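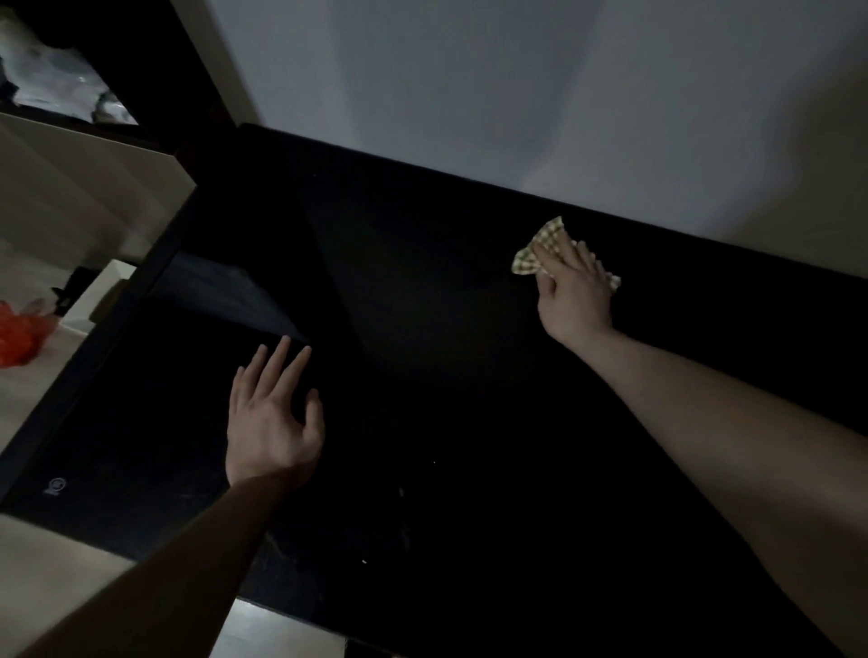
## 4. Comparing two grippers on the wiping task

This section covers a side-by-side test of the Jivel two-finger gripper and the Plukport soft gripper on the Aebischer arm. Finish Section 3 (arm mounting and emergency stop check) before you start. The arm must be running from the Vunton controller with the wiping program loaded.

### 4.1 Prepare the table

1. Clear everything off the tabletop.
2. Wipe the whole surface by hand with a folded cloth, including the strip along the wall. Specks and smudges left from cleaning show up clearly on a black top and will be counted against the gripper.
3. Let the surface dry fully.
4. Open **Camera > Exposure** on the controller and switch off automatic exposure. Set the value to 1000.
5. Check the live view for glare. If a pale patch covers the wiping area, dim the room lights or tilt the camera.

**Note:** A glossy top always reflects a little. The test can go ahead as long as the edges of the cloth stay sharp in the live view.

### 4.2 Fit the first gripper

1. Press the emergency stop and wait for the status light to turn amber.
2. Line up the pin on the gripper with the notch in the wrist plate.
3. Tighten the 4 screws in a cross pattern.
4. Plug in the gripper cable. The Plukport also needs its air line.
5. Release the emergency stop and select the gripper under **Tools**.

**Caution:** Do not change the gripper with the arm powered. The wrist can turn without warning when a new tool is selected.

### 4.3 Run the test

1. Fold the cloth and place it at the start mark. Use the same fold for both grippers.
2. Keep hands and forearms off the table, then press **Start**.
3. Watch the first reach toward the back edge. Stop the arm if the gripper touches the wall.
4. Let the program finish all 76 strokes.
5. Save the log under the gripper's name.
6. Repeat Section 4.1 and Section 4.2, then run the test with the second gripper.

**Caution:** If the cloth bunches up under the fingers, the Jivel may press its metal tips into the tabletop. Stop the arm and refold the cloth before going on.

### 4.4 Read the results

Open both logs in the **Compare** tab. Look at these values first:

- **Slip:** how far the cloth moved inside the grip.
- **Press force:** a flat line is good. A sawtooth line usually means the wrist height is set too low.
- **Missed area:** shown in red on the table map.

If the missed area is only along the back edge, raise **Reach limit** by 2 steps and run that gripper again. If it is scattered, replace the cloth and repeat both runs.

Continue to Section 5 to store the chosen gripper as the default tool.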